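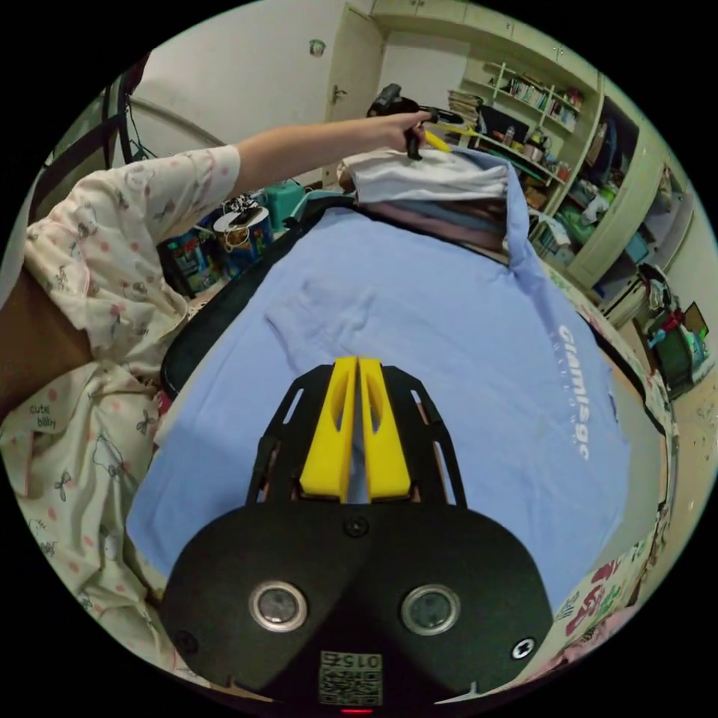 The sewing room at Jastavwood opens at nine in the morning, and by half past most of the tables are taken. People bring coats with torn linings, school trousers that need letting down and curtains bought for a different house. They pay £3 towards the heating and stay as long as they like.

Blažena Šindelář started the sessions in a former carpet shop, with two machines and an ironing board. She had spent 19 years doing alterations for Masomness, a dry cleaner with four branches, where zips made up most of the work. When her branch closed she kept the customers' telephone numbers and rang them.

"I told them I would not do the zip for them," she says. "I would sit next to them while they did it."

Last year the room logged 394 finished repairs. Trousers came first, followed by duvet covers, which surprised her. A duvet cover usually fails along the fastening or at one corner, and both can be mended with a straight seam. Many people throw the whole set away for want of ten minutes at a machine.

Noel Evangelista first came in with a work jacket. He drives a delivery van for Gebremichael, a bakery supplier, and the jacket had split under both arms. It took him three visits. The first sleeve went in back to front and had to be unpicked, and he still wears the jacket with a line of old needle holes showing near the cuff. He now looks after the machines, most of which were given by people clearing a relative's house.

According to Evangelista, the faults repeat themselves. Lint packs under the needle plate. Belts go slack. Old oil turns to varnish and the handwheel will hardly move. He charges £19 for a clean and a new belt, and sends anything with a cracked gear to Zurkada, a repair shop two streets away.

Cloth is the larger cost. A remnant bin by the door sells pieces by weight, mostly cotton and polyester mixes from a shirt factory. Wool is harder to find. Šindelář buys old blankets and cuts them up for elbow patches and linings, washing each one first at 60 degrees so that any shrinking is done before the scissors come out.

The room has nearly 80 regulars, and there is a waiting list for the evening class in September. Beginners make a drawstring bag, then a cushion cover with an envelope back. After that they bring whatever is in the mending pile. Spare needles are kept in a tobacco tin beside the kettle, and the last person out switches off the irons.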